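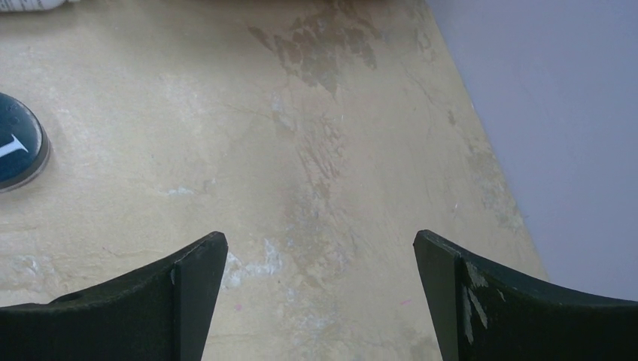 Grarkovell Equipment Exchange
Furniture and Fixtures > Work Tables > Used

General Work Table, Sand Top (Used)

Item number: 113
Category: Work tables, indoor
Condition: Used, fair
Top color: Sand, semi-gloss
Height: 30 inches
Frame: Steel, four fixed legs with adjustable feet
Assembly: Supplied assembled
Handling: Two persons
Location: Emden Building, lower storage level
Available to: Departments, member schools and registered community organizations

Overview

The General Work Table is a fixed-height table for indoor use in workshops, classrooms, sorting rooms and preparation areas. It was purchased new by the Grarkovell Equipment Exchange from Tativness, a supplier of institutional furniture, and has been in regular service ever since. It is now offered for transfer in its present condition.

The table is suited to tasks in which the strength and size of the work area matter more than the appearance of the surface. Previous users have placed it in service for parcel sorting, model building, equipment repair and the sorting of donated books. The frame is sound. The top is worn and should be inspected by any department that requires a smooth or sealed surface.

Condition of the Top

The top retains its warm sand color and some of its gloss. Years of use are evident across the surface, which is uneven in places. Prospective recipients should note the following.

Fine hairline cracks are present in many areas. They are thin and dark. The Exchange has not filled or sealed them. Powders, small beads and liquids may collect in them, and the table is therefore not recommended for work in which traces of material must be fully removed between sessions.

Pale, whitish smudges and scuffs are scattered over the top. The Exchange has made no attempt to polish them out. Some may respond to cleaning. Recipients should assume that most will remain.

A larger brownish stain, irregular in outline, is the most noticeable mark. It is darker than the surrounding surface and breaks into several patches with a flaky appearance. The finish appears to have lifted at this point. The stain should not be scraped, as scraping is likely to enlarge it. A cutting mat or a fixed cover may be placed over the area.

A band of streaky discoloration in tan and light gray is also present near the stain. It is treated by the Exchange as a cosmetic mark for grading purposes.

Condition of the Frame

The frame was examined by Rima Kassab, Furniture and Fixtures Officer, when the table was received into storage. The welds are intact and the legs are straight. All four feet turn freely and hold their setting. One foot pad was replaced with a matching part. There is light surface rust on the lower rail at one end, which was brushed clean and painted. No rocking was found once the feet had been leveled.

Suitable Uses

Sorting, folding and packing
General classroom projects with a protective cover
Light assembly and hand-tool work
Bench testing of small equipment
Temporary display, with a cloth
Storage of boxed materials before collection

Uses Not Recommended

The table should not be used for the preparation of food. The cracks and lifted finish prevent thorough cleaning, and a cloth or disposable cover does not change this position. Departments that need a table for kitchens or serving areas should refer to the listings under Food Service Tables.

It should also not be used for fine drawing or writing directly on the top. Marks in the surface will show through a single sheet of paper. A drawing board or a firm mat resolves the difficulty in most cases.

Solvent work, soldering without a heat mat and outdoor use are excluded. The finish was not designed for any of them when new.

Care and Cleaning

Dust the top with a dry cloth before wiping. Use a soft cloth dampened with water and a small amount of mild soap, wipe with light pressure, and dry the surface at once. Water should not be left standing on the top, particularly near the stain and along the cracks.

Abrasive pads, scouring powder and bleach must not be used. Adhesive tape should be kept away from the stained area. Where tape is needed to hold a cover in place, it should be fixed to the underside of the top.

The feet should be checked after each move. Turn each foot by hand until the table stands level, then tighten the lock nut with an open-ended wrench. A wrench is not supplied.

Refinishing

Recipients may refinish or replace the top after transfer. The Exchange does not carry out this work and does not lend sanding equipment for the purpose. Approval is not required, but the following conditions apply to work done on Exchange premises.

The composition of the existing finish has not been tested. It must not be sanded until the Buildings Office has been consulted. Work of this kind may be done only in the ventilated bay at the rear of the Emden Building, by arrangement.

Many recipients prefer to fit a cover. A sheet of hardboard cut to size and held at the underside with clips gives a flat surface and can be renewed when it becomes marked. The Exchange keeps a small stock of clips and will supply a set with the table on request. Hardboard must be obtained separately. The edges of the sheet should be sanded before fitting and the corners slightly rounded, especially where the table will be used by children.

The top is attached to the frame from below by screws passing through brackets. It can be removed with a standard cross-head screwdriver while the table is upside down on a padded floor. The screws should be kept, as the brackets accept the same size when a new top is fitted.

Grading

The Exchange grades used furniture as good, fair or parts only. A table graded good may show minor scuffs but has an intact finish. A table graded fair is structurally sound and may show stains, cracks in the finish, lifting or discoloration. A table graded parts only has a defect in the frame and is not issued for use.

Item 113 was first graded fair on March 2, 2019, and the grade was confirmed at the most recent review. The reviewing officer, Bendik Fjeld, added a note to the record that the grade reflects the top alone and that the frame would otherwise qualify as good.

Requesting the Table

Requests are made on the standard transfer form, available from the Exchange counter or from the office of any member school. The form must give the item number, the room in which the table will be placed and the name of the person responsible for it. Requests without a room number are returned.

Inspection before transfer is encouraged. Visitors should report to the counter, where a member of staff will accompany them to the lower storage level. Recipients who accept the table without inspecting it are taken to have accepted the condition described on this page.

A table may be held for one department while the form is signed. The hold ends when the next monthly list is issued. If more than one request is received during that period, member schools are given priority, followed by departments and then community organizations.

No charge is made for transfers to departments and member schools. Community organizations pay a handling fee, payable at collection. The current fee is shown on the transfer form.

Collection and Delivery

The table must be carried by two persons. It does not fold, and the legs do not detach without tools. Recipients should measure doorways, stair turns and elevator openings along the full route before arranging collection. The overall length and depth are marked on the tag attached to the frame and will be confirmed by the counter on request.

Collection is from the loading door of the Emden Building. Vehicles may wait at the door during loading only. Blankets are available for use inside the building but may not leave the premises.

Delivery within the Grarkovell campus can be arranged through the Nseir transport desk. The desk requires the approved form and a contact telephone number. Delivery is made to the ground floor of the receiving building unless an elevator is available. Tables are not carried up stairs by transport staff.

Returns

A table that proves unsuitable may be returned within 30 days of collection. It should be clean and free of added fixings, and any cover supplied by the recipient should be removed. Tables that have been refinished, cut or fitted with a new top remain the property of the recipient and cannot be returned.

Requests for later disposal are handled by the Buildings Office. The item tag must stay on the frame until the Exchange has closed the record.

Related Items

General Work Table, gray top
Food Service Tables
Folding tables, light duty
Replacement foot pads and lock nuts
Hardboard cover clips, per set

Contact

Furniture and Fixtures, Grarkovell Equipment Exchange
Emden Building, ground floor counter
Officer for this listing: Rima Kassab
Grading and review: Bendik Fjeld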